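Zidance two-finger gripper kit, plus the simulator that comes with it – long review

Posted February 3, 2019

Bought this for the arm we're putting together in the shared workshop. Had it a few weeks now, evenings mostly. Writing this up fast before I forget the annoying bits.

Short version: good gripper, poor manual, simulator better than I expected and also weirder. Four stars.

What you get. Base, two fingers, servo, bag of screws, a lead, a little driver board, a card with a download code. No servo horn spare, which I'd have liked as I stripped mine on the first night. My fault. Hex key in the bag is soft as cheese, use your own.

Build. The manual is a folded sheet with drawings the size of stamps. Step with the linkage is drawn the wrong way round, or it is in mine anyway. Put it together as shown and the fingers cross over. Take it apart, flip the two short arms, fine. Nisha Negi had the same kit and the same trouble so it isn't just me. There is a corrected drawing on the Zidance forum but you have to make an account to see it.

Fingers have a bit of give, enough to hold a jam jar lid without bending it. Grip pads stay put so far. I set the driver to 676 for full open and 3000 for shut, straight off the forum, and have not needed to touch either number. The defaults slam the fingers together hard enough to make you jump. Change them before you plug in!

Noise: whines when holding. Not loud, but you'd notice it in a bedroom. In the workshop with the lathe going, who cares.

Cable is too short. By a lot. If your board sits at the bottom of the arm you will be making an extension on day one. Ramesh Dubey crimped me a longer one while I held the torch, took him no time. Should be in the box at this price.

Mounting. Base holes match the Imen bracket, which is what we had on the shelf. Did not match the older Upadhyay one, drilled that out for a second arm and it was ok. Check before you buy, the listing says "fits most" and leaves it there.

Simulator. Didn't plan on using it. Ended up using it more than the real thing, beacuse the arm was in bits for a week while Savita Tiwari redid the shoulder joint. You load a room, put the gripper in it, and practise your moves with nothing to break. Same commands as the driver board, so a script that runs on one runs on the other. That part is properly well done. I wrote the whole open – lower – close – lift sequence in there and it ran on the arm with one change (the lift was too quick, dropped a tape measure on my foot).

Camera view is from close behind the fingers. Took a while to get used to. Good for lining up, useless for knowing where you are in the room, and I kept turning into things. There is a second view from above, you have to dig through the settings for it.

The rooms are odd though. You can let it pick surfaces at random, and it does not hold back.

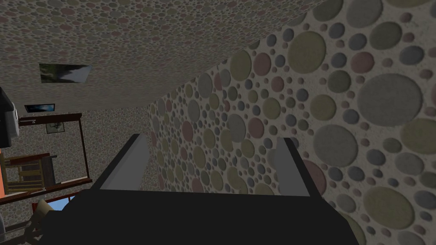 Fingers open, random surfaces on. Pebbles all over the place and even the pictures hang on them.

Archana Bajpai reckons the random option is the best thing in it, as anything you train on plain walls falls over the minute it sees a real bench. Probably right. I turn it off when I only want to check a move, makes my eyes swim. Tick box is under "room", not under "looks" where I hunted for it.

Runs all right on my old laptop with shadows off. With shadows on the fan goes mad. Crashed twice, both times when I changed rooms with a script still going. Stop the script first.

Support. Emailed about the stripped horn, got a reply in 2 days from someone who had clearly read the email. Sent me one free, I paid postage. Can't grumble.

Compared with the Fullia one – I've used Pramila Kandpal's. Hers is nicer to hold, better screws, longer lead, proper booklet. No simulator at all and costs a fair bit more. If you only want a gripper and have the money, get that. If you're still learning to write the moves, get this and spend the diffrence on wire.

Good: grip, simulator, replies to emails
Bad: lead, hex key, linkage drawing
Would buy again: yes, and a spare horn with it

Will add to this in March once the second arm is up.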